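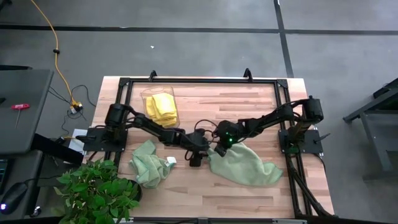
I want to start a petition about early voting in Putdale and I've never done one before, so bear with me. The town is planning to close the polling place on the Dirach side and send everybody across the river to vote, and for my neighbors without cars that means two buses each way. I have a draft letter to the council, a list of people who said they'd sign, and no idea what makes a petition count. Last night I was trying to work out where a sign-up table could go, and I'd be happy with any plain wooden bench like that one, with the pinkish and tan strips in the top, as long as there's room for a clipboard. Mostly I need to know if signatures collected online are treated the same as ones on paper. The town page says a petition needs 461 names to get on the agenda, but it doesn't say what kind! Also, can people who live here but aren't registered to vote sign it? My aunt is asking, and she's not the only one.

Posted by Zdenka Dimitriou, 5/2/21

Gilles Arnaud

Hi Zdenka! I did one of these in December about the bus shelter, so I can tell you how it went for me. Call the town clerk first and ask for the petition form. There is one, it's just not on the website (or it wasn't when I looked, and I looked a lot). They told me online names were fine as a show of support but the ones that count toward the agenda had to be on paper with a street address and a real signature. I'd already collected a pile online by then, so I had to go back and chase people down — not fun.

Get more than you need. I turned in 544 and they threw out up to 70 of them, mostly for bad handwriting or addresses outside the town line. Print your sheets with big boxes. And put the full text of what you're asking for at the top of every single page, not only the first one, or they can toss the whole page.

On your aunt, ours had to be residents and they didn't check the voter rolls for an agenda petition. A ballot measure is a different animal. Ask the clerk about that one too and get the answer in an email so you have it in writing.

I found the grocery store on a paycheck weekend was better than going door to door. Ask the manager first.

Bravo

Online is fine, everybody does it online now. My cousin got 2,025 signatures for the dog park in one week and they had to listen.

Drirneo

Bravo, did the dog park one go to the council, though? I thought it went to the county and they have their own rules.

Zdenka, I'd keep the letter short. One page, say which polling place, say what you want them to do about it, and put the bus thing near the top. I would sign that. Do you have a date for the meeting yet? They used to want everything handed in two weeks ahead.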